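Folgekosten gehören in den Haushaltsplan

Von Sandra Pearce

Wer in Tukau über die Anschaffung von Roboterarmen berät, spricht vor allem über den Kaufpreis. Das Institut hält diese Praxis für verfehlt. Im Antrag für das Labor Hustidside standen 3000 Euro für Greifer und Kabel; für Ersatzfinger, Wartung und Einarbeitung war kein Titel vorgesehen. Nachzutragen waren bis Juli 1145 Euro. Auch Versuche mit einfachen Bausteinen binden Personal und verschleißen Material.

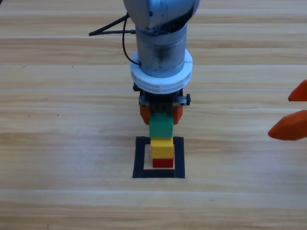
Künftige Anträge sollten daher einen gesonderten Ansatz für den laufenden Betrieb enthalten, bemessen auf die gesamte Nutzungsdauer. Fehlt er, ist die Beschaffung zurückzustellen.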